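Search this list
Advanced search
Filed under: Sewing & Quilting > Cutting and Piecing

Subject: Re: Blocks coming up small

I had the same trouble with my Orkon blocks in March, so I'll answer in line. Trimmed for length.

> I'm piecing the Urnadach pattern for the guild raffle and every
> finished block measures 3/8 inch short. I prewashed the fabric.
> I'm using the quarter-inch foot. I have 4 blocks done and I don't
> want to pick them all apart if there's another way.

First, leave those blocks alone for now. Sew a test before you unpick anything. Cut three strips 1 1/2 inches wide and about a hand long, sew them side by side with your usual foot, and press. The middle strip should measure exactly 1 inch across. If it comes up under, your seam is too wide, whatever the foot says. Mine was off by the width of a couple of threads, and over a row of patches that adds up.

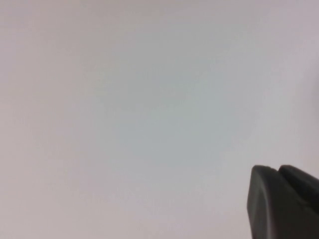

> Should I press the seams open or to one side?

Press them to one side for this pattern, toward the darker fabric, because the points nest better at the corners. Set the seam flat first, then open it and press from the front with the iron going straight down. If you push the iron along you will stretch the bias edges, and then the block measures right in one direction and wrong in the other.

> The pattern says "scant" quarter inch. How scant?

One or two threads. On my machine I moved the needle over one click to the right and left the foot where it was. I keep a piece of tape on the machine with the setting written on it, since it resets when it's switched off.

The other thing to check is the cutting. I cut all of my strips for the Mondus border with the fabric folded twice, and there was a bend at every fold. Now I fold once, square up the end, and square it again after every 5 strips.

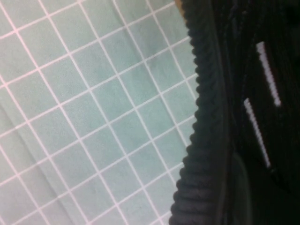

Use the same ruler from start to finish, too. I have a Bíró ruler and an older one, and their quarter-inch lines don't agree.

If the test strip shows that your seam is wide, you could finish the rest of the blocks at the size you have now and trim the sashing to match. The raffle quilt will end up a little smaller than the pattern says. I would do that before I unpicked anything.

The earlier thread on sashing is message 3483 in the archive. The cutting chart in it has a correction two replies down, so read that far before you cut.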